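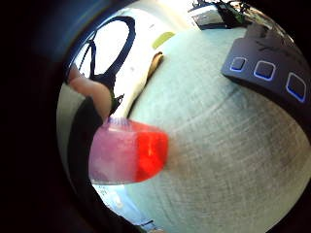 Plastic, with a red end. We are not fussy about colour.

Orkis Refills: Frequently Asked Questions

What do you sell?
Dry food, cooking oil, washing-up liquid, laundry liquid, shampoo and a modest range of soap. All of it comes loose. You supply the thing it goes home in.

What can I bring?
Anything with a lid, provided it is clean and dry. Jars, tubs, bottles and old sweet tins have all done good service. Paper bags are fine for pasta and a poor choice for oil.

How clean is clean?
If you would eat cereal out of it, it's clean. If you would eat cereal out of it only after a long day, please wash it again.

I forgot my container. Am I banished?
No. There is a shelf of donated jars by the door, free to take. They have been washed, though we make no promises about the lids matching. You may end up with muesli in something that once said piccalilli.

How does the weighing work?
Put your empty container on the Multuteck scale, press the green button and stick the label on. Fill up, bring it to the till, and we take the empty weight off. A big glass jar can come in at 513 g before it has a single lentil in it, so do not skip this step unless you enjoy paying lentil prices for glass.

Can you fill my bottle to the top?
Nearly. Liquids are sold by volume, and we leave a finger's width for the cap. A 765 ml wine bottle, should you own such an odd thing, will be charged for what goes in it.

Is there a minimum?
No. People buy one bay leaf. We ring it up with a straight face.

Is there a maximum?
12 kg of any one dry item per visit. This rule dates from a weekend involving flour and we would prefer not to revisit it.

Is it cheaper than the supermarket?
Sometimes. Spices, oats and rice usually are. Nuts usually aren't, here or anywhere. Compare the price per 500 g, which is printed on every hopper in type you can read without bending. 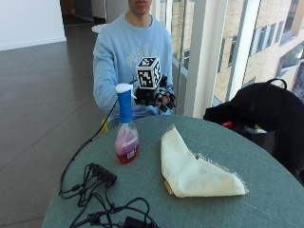
One customer wrote in to disagree: the oats are cheaper at the big shop when they're on offer, she said, but she always comes home from there with a garden chair as well, so she has stopped counting it as a saving.

We have nothing to add to that, except that we do not sell garden chairs.

What about allergies?
Every hopper has its own scoop, and customers are human. Someone will put the almond scoop in the raisins sooner or later. If traces are a serious matter for you, ask at the till for a sealed bag from the stockroom.

Do you deliver?
Within Trendport, yes, in our own jars, with a deposit on each. Rinse and return. Customers in Yule can collect from the market stall between nine in the morning and noon.

Can I return something?
Unopened soap, yes. Loose food, no. Once the chickpeas have left the hopper they belong to you.

Do you close at all?
For the first half of August, and whenever the shutter jams. Check the sign on the door.

My question isn't here.
Ask at the till. If three people ask the same thing it goes on this page, which explains the bay leaf.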